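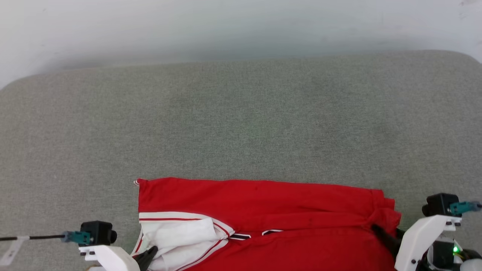 Hellar Workwear & Kit Hire: Returns and Folding Room

Questions about the folding arms

Last updated March 10, 2025

Most of these came in on slips of paper through the box by the kettle. Some have been tidied up. One was just a drawing, and we have done our best with it.

What do the arms do all day?
They fold. Jackets, mostly, and of those mostly the track-style ones, which come back from hire in the shape they were taken off in. A jacket goes on the padded table and the two arms get hold of it from either side and try to make a flat thing out of it. Then a person looks at the flat thing and decides whether we can send it to a customer.

Are they any good?
At plain tops, yes. At anything with a lining, it depends on the lining. In the November trial they were given 300 garments and 142 of them went straight to the shelf without anyone touching them again. The others were refolded by hand, with remarks. Whether you find 142 encouraging seems to depend on whether you were in the room.

Is my job going?
No jobs in the Folding Room are being cut this year. That is in the letter you were all given, signed by Irja Rissanen, who runs the room, and you are welcome to wave it at her. What is changing is what the job consists of. There is less standing and folding, and more checking, mending, sorting and setting garments out for the arms. Several of you have pointed out that this last bit sounds like working for the arms. We've noted it.

Will my pay change?
The grade stays the same. Anyone who does the table course goes up one step, from the month after they pass. The course takes two afternoons and the test is mostly about where to put your hands.

So where do I put my hands?
Off the table while the arms are moving. Press the stop button, wait for both arms to settle, then reach in. This applies even if a sleeve is going badly wrong and you could put it right in a second. Especially then, going by the near-miss book.

Why are they so slow?
They take their time over picking up an edge, and they will sometimes let go and have another think. You are faster. You are also allowed to go to lunch, and the arms are not, so it evens out a bit over a shift. We don't have a target speed for them and there's no plan to set you one to match.

What are the little cameras looking at?
The cloth. Each arm carries a small black camera, and between them they look at the garment on the table. The pictures are used to work out why a fold went wrong. They are not used for timekeeping, appraisals or finding out who had the last of the biscuits. If your hands or sleeves turn up in a recording, you can ask to see it, and you can ask for it to be deleted.

Why is the table padded?
It used to be bare. Cloth slid about on it, and the grippers need to press down a little to get under an edge. The grey cover gives them something to press into. Please don't put mugs on it. It has been cleaned more often than the floor.

What should I check before I lay a jacket out?
Pockets first. Then the zip, the label, and any loose threads, which the grippers will find if you don't. Tears go in the Skisteo bin and missing zip pulls in the Liepiņa tray. Lay the jacket as flat as it wants to go. It needn't be perfect, and if you catch yourself smoothing it lovingly, you have more or less folded it already and might as well finish.

Can I still fold by hand?
Yes. Hand folding carries on at the two long benches, and all the Kunatby orders are done there until further notice, at the customer's request. Last month the benches put through 289 bundles in one week, a figure that has been written on the whiteboard in very large numerals and which we have been asked not to rub off.

Can we give them names?
You already have. We'd only ask that the names on the fault sheets match, as the engineer spent a morning looking for a third arm.

Who do I tell if something isn't right?
For a fault, press stop and fill in a sheet. For anything about hours, training or how the work is shared out, see Irja, whose door is open apart from when the delivery lorry is outside it. For everything else there is the box by the kettle.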